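4. Wording of Alarm in Local Health Reporting

4.1 Material and method 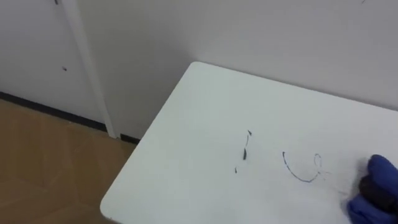

The second part of the study turns from national outlets to the regional press. Local papers were chosen for two reasons. They are read by people who often know the places and offices named in a story, and they tend to run agency copy with small changes that can be tracked from one title to the next. The set holds 206 articles taken from 13 titles in the Stokance and Felard districts. All were printed in the October sample period and all deal with illness, hygiene or hospital services. Letters, paid notices and sports pages were left out. Where a story ran in more than one edition of the same paper, only the first edition was kept.

Each article was read twice. On the first reading, the coder marked every word or phrase that raised the emotional weight of a statement without adding to its content. Typical cases are "terrifying," "deadly" placed before the name of an illness already known to cause deaths, "chaos" for a delay, and verbs such as "sweep," "grip" and "strike." On the second reading, the coder marked the source given for each claim. A claim could be tied to a named person, to an office, to an unnamed source, or to none at all. The coding rules follow those set out by Kinnear in the first stage of the project, with one change. Headlines were scored apart from the body text, as early trials showed that the two were often written by different hands and did not agree with one another.

A subset of 20 articles was coded by both readers working alone. Differences were then talked through and the rules for quoted speech were made tighter. Under the final rules, an alarm word inside quotation marks counts toward the speaker and not toward the paper, unless the paper repeats the word in its own voice later in the same piece. Partial quotation, where a single strong word is lifted out of a longer remark, was given its own code.

4.2 Results

Alarm wording was far more common in headlines than in body text. In many cases the headline carried a strong verb that had no match anywhere in the story beneath it. One Felard weekly ran "Bug Grips Schools" over a report that two classrooms had been closed for a day of cleaning. The body of that report was plain and careful, and it named the district office as its source. Readers who stopped at the headline would have come away with a very different view of the matter from those who read to the end.

The opening paragraph held most of the remaining alarm words. After the third paragraph they became rare, and in the longer pieces the closing section was often calm to the point of dullness. This pattern held across daily and weekly titles alike. It is in keeping with the long habit of placing the most striking matter first, though the habit alone does not explain why a striking word should be used when the facts to follow are mild.

Unnamed sources were found more often in articles with a high alarm score. The phrases "fears are growing" and "concern is mounting" deserve special mention. Neither says who is afraid or concerned, and in most of the articles where one of them appeared, no worried person was quoted at any point. In the Tang Courier, a story built on growing fears quoted only a clinic manager, who stated that she had received no calls on the subject. The paper nonetheless returned to the fears in its last line.

Numbers were handled with less care than had been expected. Percentages were often given without a base, and a rise was seldom set beside the figure for the year before. One claim that cases had "soared" rested on a change from 5 to 13 over a full season. The claim was correct as arithmetic. It was then taken up by other titles, which kept the verb and dropped the figures.

4.3 Humor and parody as a point of comparison

A small group of humor columns had been gathered at the same time and was read for contrast. These are not part of the main count. The columnists of the Kosport Evening Record and two other titles wrote mock health scares in which the style of the news pages was copied closely, with piled-up adjectives, experts who could not be named and figures with no clear meaning. When lines from these columns were stripped of their setting and placed beside lines from real reports, the two coders did not always agree on which was which.

This finding should be read with some caution. Parody works by keeping the shape of its target, so a degree of overlap is to be expected. Still, the overlap was not even. The parodies matched the news reports most closely in their headlines and first paragraphs – the same places where alarm wording was heaviest – and parted from them sharply after that. A humor piece tends to grow wilder as it goes on, while a news report settles down. The coders relied on this difference more than on any single word when they were shown complete texts.

4.4 Limits

The sample covers one period and two neighboring districts, and several of the titles share an owner. Stories passed between sister papers may therefore weigh more in the results than they should. No attempt was made to measure how readers responded to the wording. Work on that question by Ailsa Kinnear is planned for the next stage, using short printed texts in which only the headline is changed.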